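Dramov Workshop Notes
Home | Reviews | Teaching by hand | FAQ | Contact

Teaching a robot by hand: questions we keep getting

Last revised in January. Questions about buying a particular arm go to the Reviews page.

What do people mean by "showing" a robot a task?

Mostly one of three arrangements. You take hold of the arm and push it through the motion. Or you sit somewhere else and drive it with a controller, a headset or a second arm that it copies. Or you leave the arm out altogether and do the job with a hand-held gripper that has a camera on it, and the recordings are used later to train whatever will run the arm.

Sellers like to talk about all three as if they were the same thing. They cost different amounts and they go wrong in different ways, so ask which one is being quoted before you ask anything else.

Is it true that anyone can do it with no training?

Anyone can do it badly with no training. Squeezing a trigger and picking up a block takes a minute to learn. Doing a fiddly job the same way again and again, at a steady speed, without blocking the camera with your own wrist, is a skill like any other. In our shop the first afternoon of recordings from a new person generally gets thrown out. Budget for that.

How many demonstrations do I need?

More than the brochure says. When we looked at Prillon, the salesman's slide promised a working skill from 60 demonstrations. We recorded 391 of one job before we were willing to leave the arm alone with it, and "alone" meant one of us in the same room with a hand near the stop button.

I don't claim 391 is the right number for you. It depends on the job, the parts, the lighting and how fussy you are about what counts as done. But if a quote rests on a small number, get the seller to write down what success rate goes with it, on whose parts, and who did the counting.

What sort of job is worth trying first?

Something dull, light and cheap to ruin. People want to start with the task that annoys them most, and that is nearly always a hard one. Our own choice was photo frames, and I argued against it. I lost.

Why did you argue against photo frames?

They look easy. A frame is a rectangle, it stays where you put it, and you can buy a pile of them without asking permission. Then you turn one over. The back is held in with little bent metal tabs, and there is a hanger, and there is an easel flap in the same brown board as everything around it. A person opens one without thinking, mostly by feel. A gripper has no fingernails.

I wrote up the early sessions for our old newsletter, and the section below is reprinted from it because so many of the questions we get are really about this. 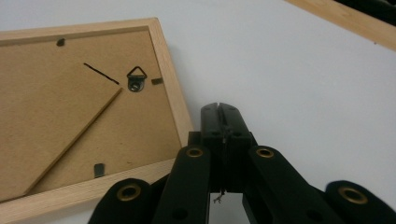

Words: Marit Halvorsen
Filed under: Teaching by hand

The tabs are where it gets awkward. They are short, narrow strips of dark sheet metal, and they sit close to the inside edge of the wood. To lift one you need to get something thin under the end of it, and two blunt black fingertips pressed together are not very thin. You can push at the tab from the side. You can try to catch its edge. Either way, the closed jaw comes up the middle of the view and can hide the very thing you are working on.

Then there is the flap. When it lies flat, all you have to go on is a raised, lighter edge running across the board. I know what that is since I have owned photo frames all my life. I'm less sure what a model makes of it. A hanger, a tab and a dark line on cardboard are all small dark marks on a tan background, and I have yet to hear a vendor explain which of them their system will decide to pull on.

Apostolos Karras did the bulk of the recordings and disagrees with me on most of this. His view is that the tool forces you to find a way of doing the job that a gripper can do, and that this is the useful part. He may be right. He also spent a good while learning to open a frame worse than he could with his thumbs.

Did it work in the end?

It depends what you call working. With frames of the same pattern, on the same table, under the same lamps, the arm got good enough that we stopped watching every move. When we swapped in frames with a darker wood, it got noticeably worse, and we had to record more. No one should be surprised by that, yet I have sat through two demos where the presenter was.

We also never got it to handle a tab that was bent too far down. A person fetches a butter knife. The arm kept nudging at it.

Is a hand-held gripper better than driving the arm remotely?

It's quicker per recording, and you can feel the part push back through the handle, at least a little. You can also take it to where the work is. Against that, your own arm can reach places and twist in ways the robot's can't, so some lovely recordings turn out to be useless once the arm tries to follow them.

Driving the real arm avoids that problem, because if it can't get there you find out on the spot. The trouble is that remote control is slow and tiring. After an hour of it I was making mistakes I would never make by hand, and those mistakes went into the recordings along with everything else.

And pushing the arm around directly?

Fine for simple paths. We use it for moving things from a rack to a table. Your hands and body end up in front of the cameras, though, so if the system is supposed to learn from pictures you have given it pictures of yourself. For anything as small as a frame tab, I found it hopeless.

Should we throw out the failed attempts?

Keep them, but mark them. A slip followed by a good recovery is worth having, provided somebody has labeled it. A slip followed by the person giving up and starting over is only worth having if you know that's what it is. Most of our labeling was done by Biljana Ristić at the end of each session while it was fresh. When we tried leaving it for a week, we couldn't agree on what half the clips showed.

Do different people teach it different habits?

Yes, and this gets less attention than it should. We had 4 people recording and you could tell them apart from the clips. One started at the top of the frame, another always turned it first, a third went for whichever tab was nearest. The arm picked up a blend that none of us would have chosen. In the end we wrote the order of steps on a card and taped it to the wall. It was the cheapest improvement we made.

What should I ask a vendor?

Ask to bring your own parts. Ask to see the run after the one they planned to show you. Ask how long it takes to add a new version of the part, and whether that means a few more recordings or starting over. Ask who owns the recordings if you leave. One contract we were shown, from Drirnness, was vague on that last point, and we didn't sign it.

Ask also what happens when the arm is unsure. Some stop and wait. Some carry on regardless. You want to know which before there is glass in the job.

Does it save money?

So far, for us, no. It has saved some boring afternoons, and it has used up others. Teodoro Fajardo does our books and puts the break-even point further off than I'd like to print. A bigger shop with one part and no changes might do much better. A small shop that changes its products every season should be very careful.

So are you against it?

I'm against paying for it on the strength of a video. The method itself is reasonable, and for some jobs it's a lot less painful than writing out every move in code. I would just like to hear more about the days when the tab doesn't lift.

Can I visit and try it?

Yes, most months. Write through the Contact page and say what sort of part you have in mind. Bring several of them, including a damaged one. Sessions start at 9:30 a.m. and parking is behind the building.

My question isn't listed.

Send it in. Ljubica Petek reads the mail and passes on the ones she can't answer. Please don't send sales material.

Related pages: Choosing a gripper you can live with | Labeling clips without losing your mind | Reader letters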